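We use cookies to keep this site working and to count visits. Accept | Manage settings

Workplace & Operations > Automation > Staff questions

Reading time: 2 minutes

Robots at the Wandport site: questions from staff

Navickas is bringing two-handed robots into the sorting and clearing work at Wandport, starting in September. The questions on this page came in through the shift leads and the question box by the time clock. Answers will be updated when something changes.

Which jobs are affected?

Bench clearing and the small-package part of returns. Receiving, forklift work, outbound loading and the repair desk stay as they are. The robots come from Denar and run on scheduling software called Truletti, which some of you already know from the dock screens.

Is anyone losing their job?

No positions are being cut as part of this project. 5 bench clearing roles will change. The people in those roles have been told and can choose between robot attendant training and a move to returns inspection. Pay grade stays the same or goes up.

What does a robot attendant do?

An attendant looks after 2 stations. The work includes setting out bins, clearing stops, handling items the robot has set aside and writing up faults at the end of the shift. You do not need to know any programming. Training takes place on paid time.

What kind of items will the robots handle?

Small boxes, cartons and light packaging to begin with. Glass, liquids, batteries and anything over the posted weight limit still go to a person.

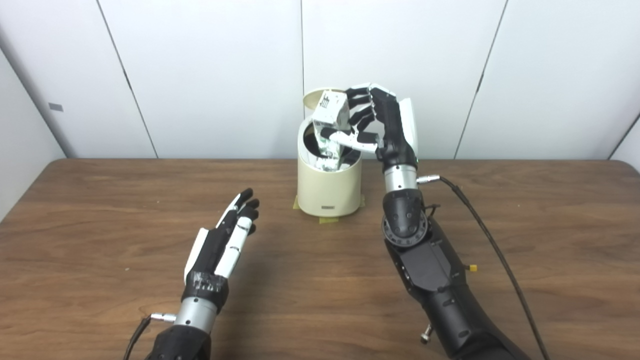
Bench work: a small white box held in the opening of a lidded container.

Why are the containers taped down?

A container that shifts during a placement can cause a stop. Please leave the tape in place when you wipe the tables, and tell the attendant if a strip is coming up. Do not swap in a different container, even one of the same size.

Can I reach in while the robot is working?

No. Press the pause button and wait for the green light before you put your hands over the table. This applies to supervisors and visitors too.

Will my speed be compared with the robot's?

No. Station counts and staff counts are kept in separate reports. In the trial, a station handled 633 items on its first full shift and 939 on its last. Those figures are used to plan staffing for the line and are not a target for anyone.

Are the cameras recording us?

The cameras point at the work surface. Your hands may appear if you are clearing a stop. Footage is used to look into faults, and it is not used for attendance or discipline. The full notice is posted in the break room.

What happens when a station goes down?

The work goes back to the manual bench, which is staying. The shift lead decides who covers it. Nobody will be asked to stay late to make up for a station fault.

Who do I ask if my question isn't here?

Your shift lead, or the question box. Written questions get a written answer.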